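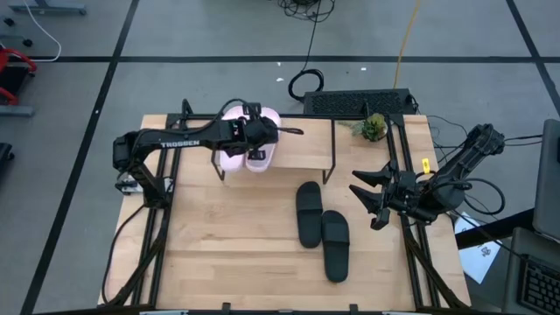 Notebooks > Paju cell > Faults

Monday. Left arm dropped out again, and I think I finally know why! The complaint from Nii was that the shoe-tidying task "just stops" partway through, left arm limp-ish on the fault screen, right arm still cheerfully live. I'd been blaming the policy all last week (sorry, policy). What got me looking elsewhere was the cabling. The left arm has its black cables trailing down along the side of the frame, and when it reaches across to the slippers up on the little shelf, the elbow is a long way out from the base. So I pulled the logs, and the dropouts bunch up at long reach. Out of 100 runs we had 3 hard stops, all left arm, and run 213 is the clearest one if anybody wants to look.

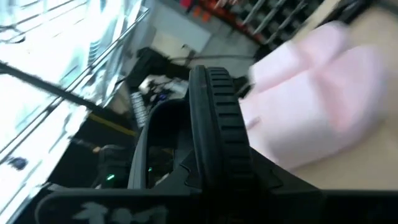 Left finger next to a pink one, wrist view.

Nuanchan wiggled the connector at the base by hand with the arm parked and got the same fault on the second try. Bad crimp, or a tired one. I've put in a new lead from the Ollasside box and left more slack at the elbow.

The part that bothers me: the right arm should NOT keep going when the left one faults. Prasert says the shared stop was switched off in December for the Clanard demo and never switched back on. It's on now. Please leave it on, and no hands inside the rails until both arms show disabled.
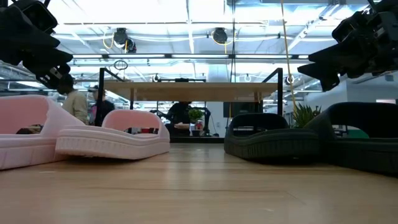

Both grippers over the slides, table-level view.

To do: repeat the long reach with the new lead, ask Bernadette for spare crimps, tell Nipon about the stop setting.

Print this page | E-mail this page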